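4.2 Utensil sorting with the Vumo handheld kit

Reading time: 4 min
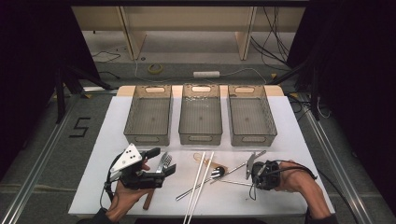 Figure 3. Utensil sorting with a handheld gripper in each hand. Three baskets stand along the far side of the board.

The second task in our review of the Vumo kit was sorting kitchen utensils into baskets. We chose it for the range of shapes. The objects include a small metal spoon, a translucent spatula-like utensil and two long white sticks, and these do not all suit the same grasp. Thin items lying flat on the board were the hardest to pick up in both the Vumo trials and the Bravar baseline.

We recorded 312 episodes with the Vumo kit and 220 with the Bravar kit, using the same board and basket layout. Operators were free to use either hand. An episode was kept if every utensil ended in its assigned basket and tracking was not lost in either hand. Drops were allowed as long as the operator recovered the item.

Setup took 22 minutes on the first day, most of it spent on calibration. The Tangen software that ships with the kit checks each gripper separately and will not start a recording until both pass. This was slow at first – one failed check restarts the whole sequence – but it saved us from discarding data later.

The main complaint from operators was the cabling. In Figure 3 a cable runs from the gripper in the right hand back over the wrist, and one loops from the back of the left gripper down along the hand. Operators said they felt the cables most when reaching across the board. The supplier, Kornthorpe, lists a wrist clip as an optional part, which we did not test.

Weight was a smaller issue. Operators asked for breaks more often with the Bravar kit, though we did not measure fatigue directly.

Last updated: 22 May 2019

Contact | Copyright | Back to top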